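Produnbridge Bread Baskets: Questions We Keep Getting

Updated 2019-07-29

What is the Produnbridge, exactly?
A rectangular basket with sloping sides and a braided rim. You put rolls in it. People have told us it also holds mail, guest towels, TV remotes and one very patient cat, and we have no rules against any of that.

Is it real wicker?
No. It's a synthetic weave in a tan shade our catalog calls Istton, after the town where we have our shop. Real wicker is lovely until someone spills soup on it.

Why are there gaps in the bottom?
So crumbs can leave. They will leave onto your table, so if that bothers you, put a napkin in first. The weave on the floor is a dense grid of small openings, and anything larger than a sesame seed generally stays put. Poppy seeds are on their own.

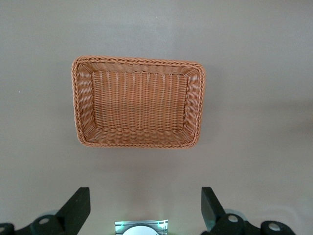 The Produnbridge from above, in Istton tan.

Mine doesn't look perfectly square. Is it defective?
It's a rectangle, so we'd hope not. If you mean that one side looks a hair taller than the other, set it on a flat counter and look straight down before you write to us. A basket viewed at an angle will look crooked every time. If it rocks when you press on a corner, that one's our fault and we'll swap it.

Can it go in the dishwasher?
Please don't. Rinse it in warm water with a little dish soap and go over the braid with an old toothbrush. Shake it outdoors, or at least away from whoever did the cleaning.

How do I get butter out of the rim?
Slowly. See toothbrush, above.

Can I warm rolls in it?
Warm the rolls, then put them in the basket. We get this one every May, when the graduation parties start, and the answer has held up so far. No oven, no microwave, no grill.

Do they stack?
They nest, thanks to the sloping sides. Pull them apart by the rim with a slight wiggle. Yanking works too, but you may end up sitting down.

Do you sell them in bulk?
Yes, in cases of 17. We wanted 18. The carton disagreed. Our biggest order to date was 328 baskets for a banquet hall in Tirkthorpe, and it left one of those cartons very empty.

Is there a matching lid?
No. The Tokarz, our lidded model, is a different size and the lid won't fit this one. We know you're going to try it anyway.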